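The Shape of a Tidy Playroom
Families and toy libraries are looking again at the plain plastic bin
22 September 2021

The toy library in Tudgate lends 385 sets of building bricks, puzzles and play figures to households across the district. Every one of them leaves the building in a container, and every one is expected to return in the same container with all of its parts. The library has operated in this way since 1995. Over that period its staff have come to regard storage as a central part of the service, and the choice of a bin or a box now receives the same attention as the choice of a toy.

The matter is of interest well beyond lending libraries. Small plastic pieces are present in most homes with young children, and the question of where to put them is usually settled in haste. A drawer is emptied, a carton is reused, and within a season the pieces have spread to several rooms. Landent, the household advice service that publishes a yearly guide to family storage, devoted its May issue to the subject and recommended that containers be selected before the toys are sorted.

The guide favors open bins for daily use. A wide bin in a single pale color, with a smooth floor and a rounded rim, allows a child to see what is inside and to reach it without help. Bright pieces stand out well against such a background. A red block on a light blue floor can be found at a glance, while the same block in a patterned fabric basket may be missed for weeks.
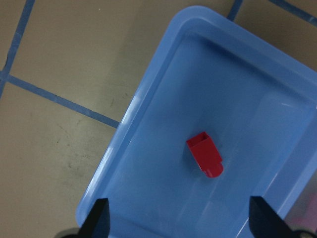
Color has a further use at the end of the day. In the Tudgate library each type of toy is assigned a bin of one color, and children who cannot yet read labels are able to return pieces to the correct place. The library advises parents to begin with 2 bins and to add a third only when both are in regular use. Larger systems tend to fail in the home, where the sorting is often done by a tired adult late in the evening.

Open bins have limits. They collect dust, they cannot be stacked when full, and they offer no protection when a set must be carried. For these reasons the Landent guide draws a line between daily storage and long-term storage - the first should be open, the second should be closed and, wherever possible, clear. A transparent box permits an inspection of the contents without lifting the lid, and a ribbed lid adds stiffness to a broad sheet of plastic. Latches are recommended for any box that will be moved by car.

The Henríquez collection, a group of older construction toys held on long-term loan at Tudgate, was moved into clear boxes last year. The work took 11 days. Each set was laid out on a table, checked against its list and packed with the heaviest parts at the bottom. Boxes were left partly open during checking, so that stray pieces could be added as they were found, and were closed only when the list was complete.
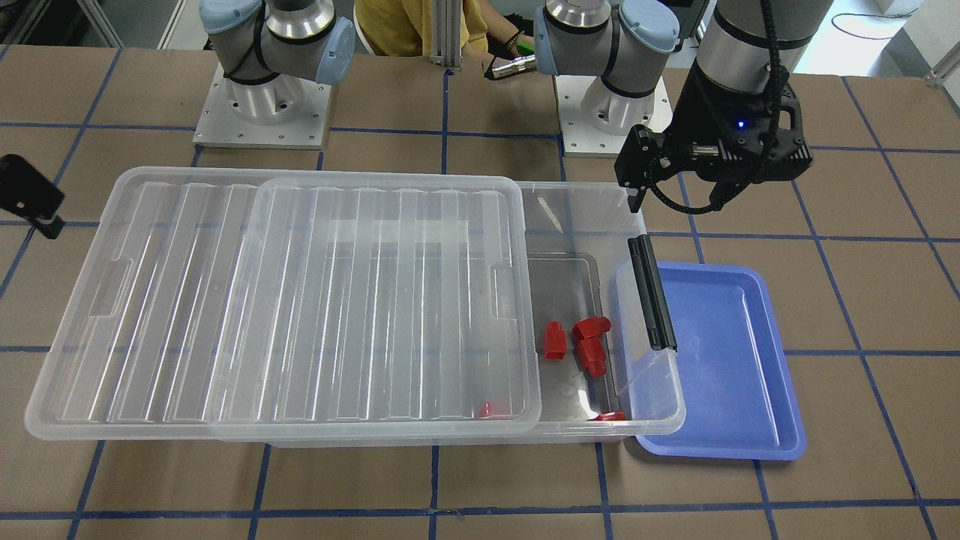
How often should a closed box of toys be opened and checked?

Twice a year is sufficient for most households, with an additional check after any move. The contents should be tipped out onto a clean surface, the box wiped with a damp cloth and dried fully, and any cracked pieces removed before the set is packed again.

The Pitov exhibition hall will show a selection from the Henríquez collection next spring, including several sets in their storage boxes. Visitors will be invited to handle duplicate pieces at low tables. Borrowing from the Tudgate library will continue as usual while the exhibition is open.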